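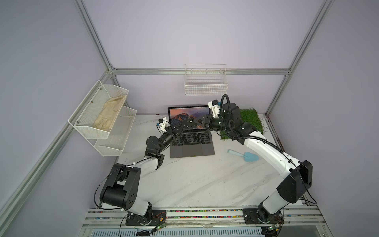 Both arms over the laptop, wrist cable looped up on the right one.

Setting up the Feneo two-arm kit from Jasanance

Quick version. Full manual is long, skip most of it.

What you get — two arms, grippers, base plates, hardware bag, power bricks. Frame and tabletop not included. Ours is aluminum extrusion and it works fine.

1. Rail first. Bolt it along the near edge of the table, tight. If it flexes now it will flex worse later.

2. Base plates. Finger tight only, slide to where you want them, then lock down. Too close together and the elbows fight.

3. Cables. Leave slack at the wrist. Seriously. The loop on top looks sloppy but you need it for full rotation. Run the rest down the arm and clip it.

4. Power on one arm at a time. Left, wait for the light, then right.

5. Home both. Hands out of the way.

6. Set speed to 200 in the Omell software (default is 300, way too fast for a first run). Save the profile or it resets on you.

7. Reach test. Put somthing flat in the middle, a laptop is a good size. Bring both grippers in over it slowly, stop before they touch. If one comes in low redo step 5.

Leave other stuff off to the side. We've got a square of fake grass and a little garden trowel at the right for a later job, baskets on the walls for the small things.

Price was $2,138 with shipping. Arellano sells a similar kit for less but you get one gripper and the second is extra — not worth it imo.

Gripes: hex key in the bag is junk, use your own. And step 9 in the printed guide has left and right swaped. Firmware update from March fixed the homing drift so do that before anything else.

Updated October 11, 2023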